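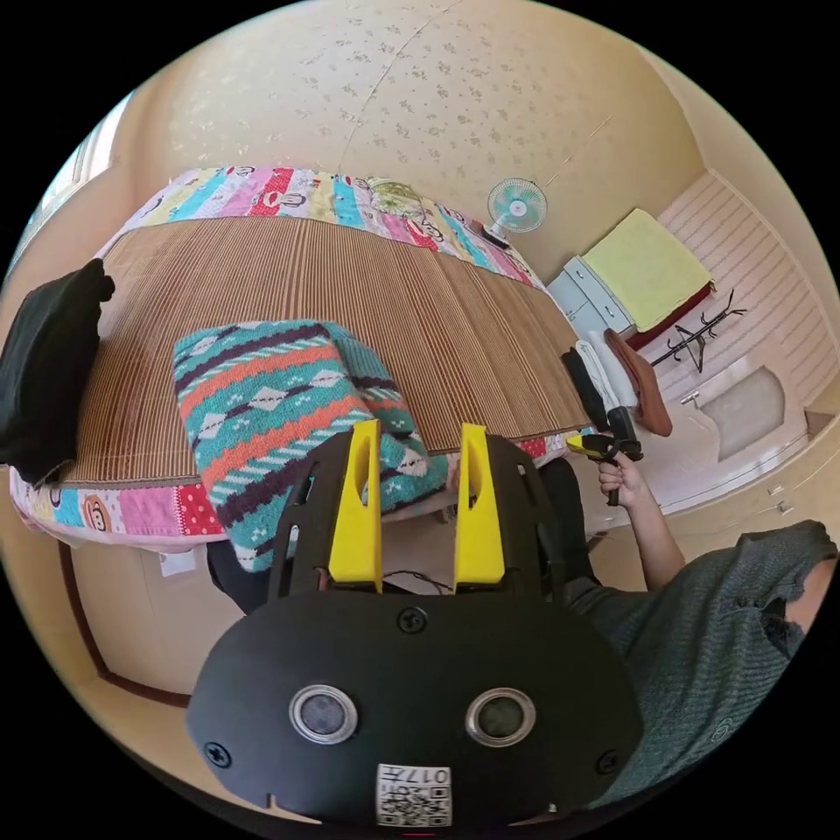 The teal knit, folded, on the bed mat.

I put the knits away last week, later than I should have. The woven mat has been on top of the quilt for a while now and the little fan above the bed gets used every night, so there was no good argument for keeping wool in the drawers.

The mat helps with folding. A quilt gives under your hands and the sleeves slide around, but the mat is firm and things stay where you put them. I used to do this on the kitchen table and had to wipe it down first.

The teal one with the orange and purple bands took the longest. It's heavy, and if you fold it in a hurry the diamonds end up with a crease across them that is still there in November. I lay it out flat, smooth from the collar down to the ribbing, and only then start folding. Brenda Bainbridge, who taught me to knit, rolls hers. I tried that for a year and the ribbing went wavy.

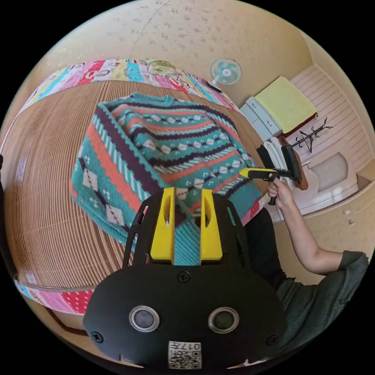

Drawers were the next problem. The cabinet by the coat rack was full, mostly of things I don't wear. I gave myself an afternoon and got it done in 3 hours, with a break for lunch. I ended up with 19 pieces to keep and one bag to give away. Tiago took the gray cardigan before it got as far as the bag.

I don't use mothballs. I wash what needs it, let it dry for a full day, and put cedar blocks between the layers. The blocks are four years old and I sand them when the smell goes.

Still to do: the coats, and a decision on the yellow towel that has been sitting on top of the cabinet. It doesn't fit in the bathroom closet - that's next month's job, along with the scarves.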